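Tosmont Opens Second Furnished Show Flat for Renters on Tight Budgets

TOSMONT, March 2018 – Nitum, the home furnishing service for renters, has opened a second furnished show flat in Tosmont. Visitors can walk through the rooms, sit on the sofas, open the cupboards and leave with a price list for everything in them.

The new flat is on the ground floor of the Ismail Building and has 960 square feet of floor space. It is set up as a home for two people, with a living room, a bedroom, a small kitchen and a hallway with storage. The first Nitum show flat, on the north side of town, stays open on its present schedule.

Each room was put together from stock that can be ordered on the day. Nothing has been built specially for display. The furniture, textiles and small goods come to 98 separate lines, and 100 more can be ordered from the sample books kept in the hallway.

"People renting for a year or two often end up with whatever the last tenant left behind," said Tirta Setiawan, who manages the Tosmont flats for Nitum. "We wanted to show what you can do with a two-seat sofa, a table and some cloth. A tablecloth is the cheapest way I know to change a room, and you can take it with you when you move."

The living room was planned with small apartments in mind. The walls are painted a gray-blue, and the larger pieces are kept to pale colors. The table stands in front of the sofa, close enough to be used for meals as well as for sorting mail, wrapping gifts or folding small laundry. Stronger colors are left to the things on the table, which can be swapped at little cost.

Table linens are a larger part of the range than last year. Cloths are sold in patterned and plain versions and can be ordered in lengths to suit the customer's own table. Offcuts and short lengths of fabric, satin types included, are sold by weight from a bin near the front door for use as ribbon, ties and gift wrap.

Storage boxes have also been added. They come in several colors and can be used on a shelf or a tabletop. Customers who order a full room may choose one box without charge until the end of April.

The room sets were designed by Studus, a local interiors workshop that also worked on the first flat. Studus will change the table settings and smaller items through the year, while the main furniture stays in place.

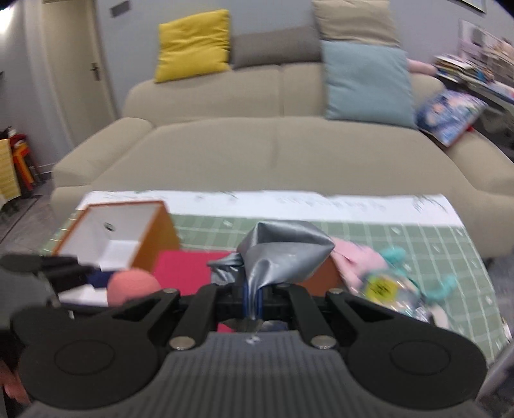 The living room at the new Tosmont flat, with a beige two-seat sofa and a green cloth on the table.

Admission to the flat is free and no appointment is needed. Groups of more than six are asked to call ahead. Staff can measure up from a floor plan if customers bring one, and will mark on it which pieces fit. Delivery within Tosmont is included on orders over $2,000. Smaller orders can be delivered for a flat fee or picked up from the loading door behind the building.

A short evening session on furnishing a rented living room will be held at the flat in April. Places can be reserved at the front desk.

About Nitum
Nitum supplies furniture, textiles and household goods to renters – by the piece or by the room. It operates two show flats in Tosmont.

Media contact
Tirta Setiawan
Nitum Show Flats, Ismail Building, Tosmont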